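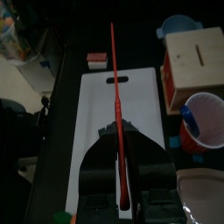 Coaching Golf, Handout 2, p. 12

**Lag putting and pace control**
Notes for the Wednesday group, Kwadwo Fiadzo

Last week was all about reading the slope. Now for my favorite part of the whole course: speed! A putt has as many lines as it has speeds, so your player can't pick a line until they've picked a pace. Please write that at the top of your own notes.

**Terms**

- *Lag putt*: a long putt played to finish close. If it drops, great.
- *Capture speed*: how fast the ball can be rolling and still fall in. Dead center gives you the most room, the edges give you very little.
- *Die pace*: the ball just reaches the hole. Takes the most break.

**The ladder drill**

Set tees at 10, 20, 30 and 40 feet on a flat part of the green. Putt one ball to each tee going out, then come back down. Have the player look at the target during the practice strokes, and keep their eyes off the last result. We tried this at Hilldale in the spring and the short-side misses shrank within one session, which I loved seeing. 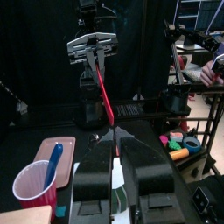 Once the ladder feels comfortable, move it to a slope and run it uphill first. Downhill putts need a shorter stroke with the same rhythm. Beginners tend to slow the putter down before impact instead (watch for the wobble in the first foot of roll).

Michalis Tsakiris adds a nice twist: the player calls "short," "long" or "good" before looking up. It's a wonderful way to build feel, and kids get very competitive over it.

**Before next class**

1. Read the Pappas chapter on green speed.
2. Hit 200 lag putts and log where each one finished.
3. Bring your log to Hornorcombe. We'll be on the back practice green, the one with the big tier.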